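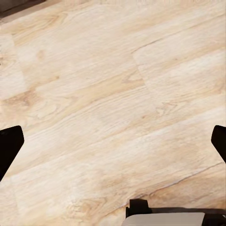
GERNILIK, March — The public library in this town has kept its doors open on Monday evenings for as long as most residents can remember. Under the draft budget now before the council, it would no longer do so. The proposal would end all opening after five o'clock and move the money to a self-service app called Gestus, through which members may borrow digital books and reserve printed ones. The Lacson Reading Society, on whose behalf this essay is written, asks the council to think again.

We have no quarrel with Gestus. Many of our own members use it, and the staff who brought it into service did careful work with limited means. A person who is confined to bed, or who works nights at the Gullow cannery, can now borrow a novel at three in the morning. The Society welcomed the app when it was introduced and would be sorry to see it go.

Our objection concerns what the council believes it is buying. The draft budget describes evening opening as a "lending channel" and compares its cost per loan with that of the app. On those terms the evening must lose. A server does not need heating, and it does not need a librarian at the desk. But lending is a small part of what takes place in the building after five, and a comparison that counts only loans will miss most of the service it proposes to remove.

Consider who comes. There are pupils whose homes are crowded or loud and who need a table until closing time. There are adults filling out forms for housing, for pensions, for the renewal of a license, who have found the language of those forms hard and would like someone patient to sit near them. Precious Samonte, who worked the evening desk for many years before her retirement, told the Society that she stamped fewer books on a Monday than on any other day and went home more tired. Most of her evening was spent in conversation. None of it was recorded, as there was no column for it.

It has been said in the council chamber that such people could come during the day. Some could. A parent who finishes a shift at half past four and must then collect a child cannot, and neither can the child. Councilor Aníbal Vilela has suggested that longer Saturday hours would make up the difference. The Society would support longer Saturday hours gladly, but homework is set on weekdays, and the bus from the Gullow side does not run on Saturday after noon. A timetable that looks fair on paper may still shut out the same families each week.

There is also the matter of the building itself. The reading room was enlarged after 2000 with money raised in large part by the town, through subscriptions and two bequests. Those who gave were told that the room would serve working people, and the appeal leaflet, a copy of which Remedios Catacutan has kept among the Society's papers, speaks plainly of "an open door at the end of the working day." A leaflet does not bind a later council in law. We think it ought to carry some weight all the same.

The Society accepts that money is short. We do not ask the council to find new funds, and we have tried to frame a request that can be met. Our treasury has offered to pay for a one-year trial in which evening opening is kept on two days, with a simple daily note of what visitors came to do. Nipon Mahawong of the branch staff has already drawn up a form for this purpose, a single sheet that takes little time to complete. At the end of the year the council would have evidence that it now lacks, and the Society would undertake to respect it, even if it went against us.

Some members feel that this offer goes too far. Jonalyn Dimaculangan argued at our last meeting that a public service should not have to prove its worth with private money, and that other towns may be asked to do the same once one has agreed. Her concern is a serious one and the Society has no complete answer to it. We decided, by a narrow vote, that a door kept open under an imperfect arrangement was better than a door closed while the principle was argued.

The council will take written comments until the end of the month. Residents who use the library in the evening are urged to write in their own words, and to say what they go there for. Letters may be left at the front desk, which for the present is staffed until eight.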